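An afternoon at the Jalholm open day

I had been meaning to get to Jalholm for years, and in November I finally went, with my friend Gobnait Hayes at the wheel and a bag of sandwiches between us. For anyone who doesn't know it, Jalholm is a row of old boarding houses on the hill above Lusten that now serves as a training center for people learning the house-clearing and packing trade. Once a year they open the doors and let the rest of us wander through, and I can't think when I last enjoyed an afternoon so much (and I include my niece's wedding, which had a band).

We got there a little after one and paid 5 dollars each, which covers coffee and as much walking around as your feet will stand. The tour starts in the old dining hall, where they teach china. Gobnait was very taken with the way they roll the paper up from the corner and tuck it inside a cup before they ever touch the outside. I have been wrapping cups for more than 30 years and have done it backward the whole time, I suppose. A very patient young man showed me twice, and then once more when I dropped the paper.

From there you climb the back stairs to the bedrooms, and those were my favorite part of the day. Each one is set up like a real room in a real house, with a bed made up properly, and the lesson is in the small stuff – the odds and ends that come out of nightstands and bathroom cabinets and never seem to belong in any particular box. In the room at the end of the hall the bed had a checked cover very much like one my grandmother kept for company, and I stayed in there a good long while.
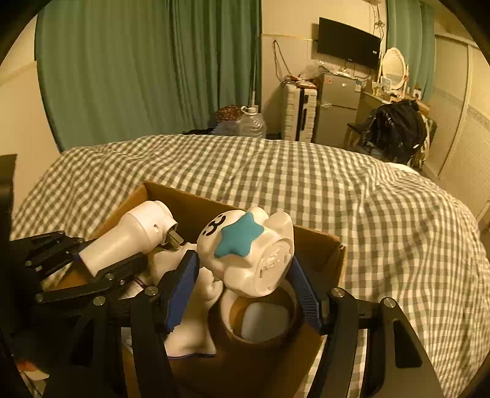
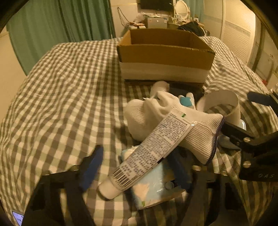 Odds and ends and a cardboard box, on the checked bedspread

They have a rule at Jalholm that I have since taken home with me. Everything small comes out onto the bed first, and you look it all over before one thing goes in the box. I am a stuffer by nature. I open a drawer, I tip it in, and six months later I'm hunting for the scissors. Gobnait, who moved house last spring and still has boxes from Turetti Movers stacked in her garage with "MISC" written on all of them, went rather quiet during this part.

We also saw the linen room, which smelled wonderfully of cedar, and the yard where they practice with wardrobes and a ramp. The wardrobe they use has been up and down that ramp 2456 times, according to the chalkboard beside it, and it looks it, poor thing.

Coffee was served in the front parlor around three, with a spiced loaf from Dabbas, the bakery down in Lusten, and I had two slices. I got talking with a retired piano mover of 71 who comes every year for the loaf and doesn't mind saying so.

If you go, wear flat shoes, and park at the bottom of the hill, as the lane by the gate fills up early. The doors close at five. We were among the last ones out, and Gobnait bought a roll of packing paper on the way to the car.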